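Drawing Ordinary Stuff, Session 6 notes
Trinidad Figueroa, Bonville evening drawing course
27 Mar 2022

Okay, so a few of you asked for my notes because I talk too fast and draw on the board with my back to you. Fair! I've typed them up more or less in the order I remember saying things, plus the bits I forgot.

Last session was fruit. Fruit is very forgiving. If your pear comes out lopsided it's still a pear, and somebody will probably tell you it has character. This week we move on to the junk drawer and the kitchen table, where you can't get away with that, so don't be upset if your drawings look worse for a while. Mine did. I have a sketchbook from my first February of teaching that is nothing but bad scissors.

Start with the plate

I always put the plate down first, even if it's the dullest thing on the table. It's big, it's flat, and it tells you how high up you're sitting. Looking down steeply, your plate is nearly a circle. Slump in your chair and it squashes into a skinny ellipse (and then you sit up again halfway through and the whole thing goes wrong, so please pick a posture and stick with it).

Draw the outside of the rim in one go, from the shoulder, lightly, going around several times until it settles. Then the inside line. The gap between the two lines changes as it goes around, and that's the part people flatten out. Ignacio had a lovely one going and then gave it a rim the same width everywhere, and it turned into a washer. Subbarao fixed the same problem on his by erasing one short stretch of the inner line at the back and nothing else.

Pale plates on pale wood are a pain. Go easy on the outline. Look for the thin shadow at the rim and let that do the work, and leave plain paper for the rest.

Then the tall thing

A drink bottle is a stack of ellipses with sides. The cap, the shoulder, the top of the label, the bottom of the label, the base. Draw a center line before any of it! Please! I know it feels like homework. Demetrio skipped his and ended up with a cap that belonged to a different bottle.

For the label, forget the lettering. Squint until it's just patches of light and dark and put those in, bending with the bottle. Any straight edge across a round label will kill it. With orange drinks in colored pencil, start with yellow all over and bring the orange in slowly, and save the darkest bit for last.

Pliers, which are the whole point of tonight

I love pliers. I have a pair from my grandfather with 1949 scratched into one handle and I've drawn them more often than I've used them. They're two long shapes that cross at a pivot, so everything you do has to agree at that one spot. Find the pivot, put a dot there, and run two faint lines through it. Jaws on one side of the dot, handles on the other. When the handles are spread you get a big V, and the V has a shape of air inside it, a long triangle. Draw the triangle of air. I mean it, draw that before you draw the handles.

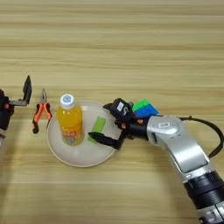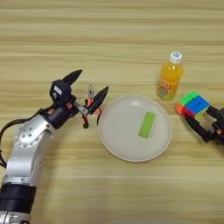
Pale plate, orange drink, and pliers with orange handles. The puzzle cube is in both pictures.

Look at the V in both of those. It's the same kind of upside-down V each time, jaws up, handles down, and you could lay your pencil along either leg to get the slant. In the first one the pliers are lying flat on the wood. In the second they're up off the table, so don't plant a contact shadow tight against the handles the way you would in the first.

The bottle on the plate in the first picture is worth ten minutes by itself. You need the base to sit inside the rim, and if your two ellipses don't belong to the same eye level it'll look like it's sliding off. There's that light-green rectangle on the plate too, lying at a slant. Nice little flat shape, good for checking whether your plate is really lying down.

Wood grain

Less. Whatever you've got, less. The grain runs side to side, so a handful of long soft strokes will do, and then leave gaps. Mehrangiz asked if she should take the lines right up to the objects and I said yes, then changed my mind when I saw it. Stop short in places. If you draw every stripe, the table wins and your pliers disappear.

The puzzle cube

Block it in as a plain box first and get the edges right before you divide anything up. Colors at the very end. We'll do a whole evening on boxes later, so if yours looks drunk, leave it.

For next time

Do 13 small drawings of one tool from home, two minutes each, pen only, no erasing. Turn the tool a bit between drawings. Then one longer drawing with the same tool next to a plate and something taller than the plate.

Bring a 2B, a kneaded eraser and the cheap 400-sheet pad, not your good paper. If you missed the session, Subbarao has the spare key to the supply cabinet and the pads are on the bottom shelf, behind the clay.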